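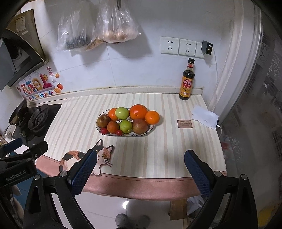

I go through a lot of fruit between April and the end of summer, and I used to throw out way too much of it. These are the habits that stuck. Some came from my mother, some from a neighbor, and a couple I worked out after ruining a whole bag of pears.

## Apples are the troublemakers

Apples give off a gas as they sit, and it pushes everything near them to ripen faster. Great if you have rock-hard pears and want them by the weekend! Not so great if your pears are already soft. If I'm keeping apples more than a few days, they go in the crisper drawer in a bag with a few holes poked in it. They last for weeks in there.

## Don't chill a hard pear

Leave it out until the neck gives a little when you press it with your thumb. The neck, not the belly — by the time the belly is soft the middle has usually gone brown. Once it gives, into the fridge it goes, and you've got maybe four days.

## Citrus

Oranges are fine out for a week or so. Past that I move them to the fridge, loose, never in a sealed bag (that's how you get the green fuzz). Pick the heavy ones at the store. A big orange that feels light is mostly peel, and I've been fooled by plenty of those at the Orwood market.

Before you juice one, zest it. I freeze the zest flat in a little bag and break off pieces for muffins and salad dressing all winter.

## Washing

Only wash what you're about to eat. I know, it's so tempting to do the whole haul at once and feel organized, but damp fruit spoils fast. If you do wash ahead, dry it really well with a clean dish towel.

## Check for the bad one

Every morning while the coffee's going I turn the fruit over and look underneath. Bruises start on the bottom, where the weight is. Anything with a soft spot gets cut up for breakfast that day.

## When it all ripens at once

Chop it, skins on, and roast it at 350 (my old Wollier oven runs hot, so I go a bit lower) with a spoonful of brown sugar until it slumps. Kieran Mac Mathúna next door adds cardamom to his and it's so good on oatmeal — I've copied him ever since. It freezes fine too, in 200 gram tubs if you like to weigh things. I just use old yogurt containers and write the month on the lid.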